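The Drawer of Small Bags

We moved to Allholm in May, and I have spent the months since trying to become a person who packs properly. The last move cured me of the other way. I had labeled nine boxes MISC, and one of them turned out to hold a single oven mitt and a phone book.

So this time I bought zipper bags. A box of 42, from the hardware store on Virnari Street, where the man at the register asked if I was brining something. Screws went in bags. Cables went in bags. The spare buttons that come with shirts, which I have kept since college and never once sewn on anything, got a bag of their own and a note.

My rule is that every bag gets a slip of paper inside it, never a sticker on the outside. Stickers fall off and then you have a bag of mystery hinges. Paper stays put, though you do have to write large enough to read it through the shine.

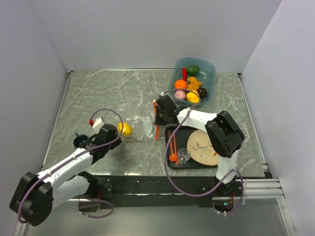
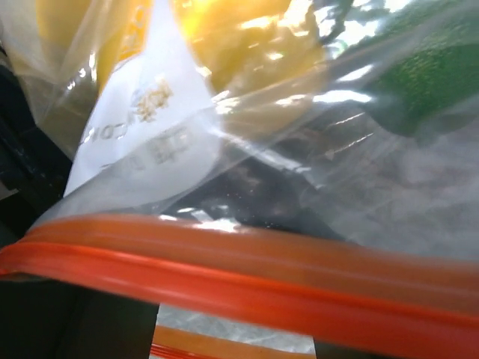 Marbled gray tabletop, first picture; orange zipper, second.

The trouble is that a system likes to be fed. By the second week I was bagging things that had been perfectly happy loose. I bagged the takeout menus. I bagged the other bags. The movers quoted me $369 and charged me $444, and I bagged the receipt so I could be annoyed by it in good condition.

Unpacking took one evening and went beautifully, right up to the scissors — which were in a bag, in a box, under tape.

I still have 8 left. They live in the kitchen drawer with the batteries and the key to an apartment I no longer rent. I should mail that back. I have just the thing to put it in.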